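Cable labels: wrap or flag?

jodstead_50
Wrap-around paper tags slide once the cable flexes. I fold mine like a flag and write a short code in pen.

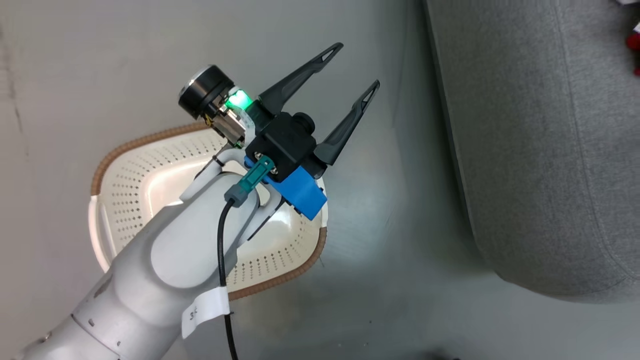 Codes go in a Listby sheet, one row per run. We passed 3,000 rows in September.

kemero
Disagree on paper. Ink fades – use printed vinyl.

jodstead_50
Vinyl lifts on tight curves. Paper gets replaced at each service anyway.

colombo5
Either works if the sheet is current. Ours isn't.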